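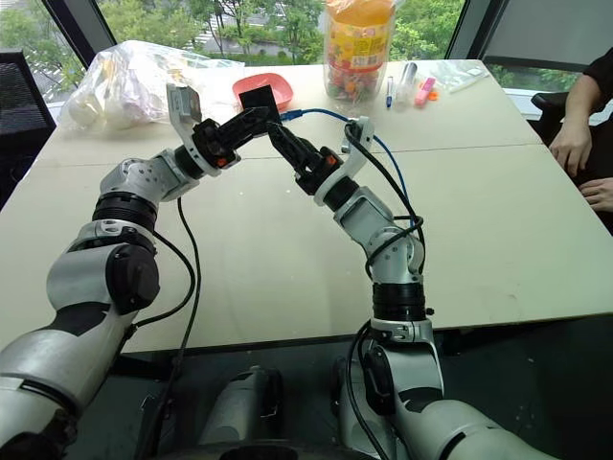 A small black square over the red-pink plate.

Lesgate Plate Suppers: README

Hello! This folder holds my notes on what goes on a plate when you can't be bothered to cook properly. I started writing down my suppers in April, got a bit carried away, and now there are 300 of them in one big spreadsheet (suppers.csv) plus a smaller one for puddings (puddings.csv, 70 rows, mostly custard).

What's in it

Each row is one supper. The columns are:

dish: what I called it at the time, so expect "beans again"
minutes: from opening the fridge to sitting down
cost: in pence, my best guess from the receipt
pans: how many I had to wash up afterwards
score: 1 to 5, where 5 means I'd happily eat it again tomorrow
notes: whatever I felt like typing, often with my mouth full

Leftovers get their own row, with the word "again" in the dish name. I know that's a messy way to do it! If you want first-time suppers only, filter those out and you'll lose 83 rows.

Where the food came from

Nearly all of it is from the market in Lesgate or the little Villanueva shop by the station, which does lovely tinned peppers. I spent a fortnight in Lernholm as well, and those rows have "L" at the start of the notes. Prices there were converted by hand, so please don't lean on them too hard.

Things to watch out for

Blank cost means I lost the receipt. Zero cost means somebody fed me. The scores creep up as the weeks go by, and I can't tell whether I got better at cooking or just softer on myself. There's also a run of very low ones where I was trying to like aubergine (I still don't).

Using it

Do what you want with the files, for teaching or charts or deciding what to have tonight. I made mine with Sinel, a tiny plotting script that's in the tools folder, but any spreadsheet program will open them fine.

Last tidied June 27, 2021. The pudding sheet still needs its pans column filling in.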